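Ticket: table top two different shades, Liltumness room
Opened by: Farzana Magsi
Assigned: Tâm Chu
Opened 28 Mar 2019
Status: closed, see last entry

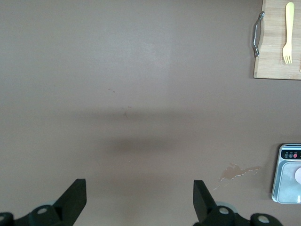 Table top, taupe. Lighter toward the upper middle, darker to the left.

Farzana Magsi
Top on the Husimar table looks uneven. Paler patch past the middle, then goes darker toward the left side and the near half. Finish is matte all over, no shiny spots that I can find. Feels smooth. Wiped it down twice, same thing. Is this wear, or did we get a bad top? Need to know before I order the second one from Wandov, they want a yes or no from us this week.

Tâm Chu
What did you wipe it with?

Farzana Magsi
First time plain water, microfiber cloth. Second time the spray from under the sink, the Nuttall one. Dried it both times.

Tâm Chu
OK stop with the spray for now. Matte tops can go blotchy if cleaner dries on them. Three things to try:
Rinse cloth, warm water only, whole top not just the patch. Dry with a clean towel right away.
Look at it with the ceiling light off, window only. Then the other way, blinds down.
Turn the table end for end and see if the pale part goes with it.
Clear the stuff off the right side first, I want that strip checked too.

Farzana Magsi
Did the rinse. No change. Towel came up clean.
Blinds down, ceiling light on: pale area still there, same place.
Ceiling light off: much more even. Still a bit darker on the left but I had to go looking for it.
Havent turned it yet, heavy, waiting on a second pair of hands.

Tâm Chu
Sounds like light then but turn it anyway. If it's the finish the patch moves. If it's the light it stays put. Dont drag it, the feet mark the floor.

Farzana Magsi
Turned. Pale part stayed on the same side of the room, so it's now over the other end of the top. Old spot looks the same as the rest. Strip where the stuff was sitting is fine too, no rings, no outline.

Tâm Chu
Good. Not the finish. Light's hitting that part straight on and falling off toward the left. Matte in that color will show it, a darker top would show it less. Could move the table 35 inches toward the door, or swap the bulb for something softer. Your call.

Farzana Magsi
Moved it. Better. Not perfect but I can live with it. Bulb can wait till June when they redo the fixtures.
Should I still order the second top?

Tâm Chu
Yes go ahead, same color. Ask for the 90 day return in writing, they forgot it last tiem. And no more spray on it, warm water only.

Farzana Magsi
Ordered. Closing.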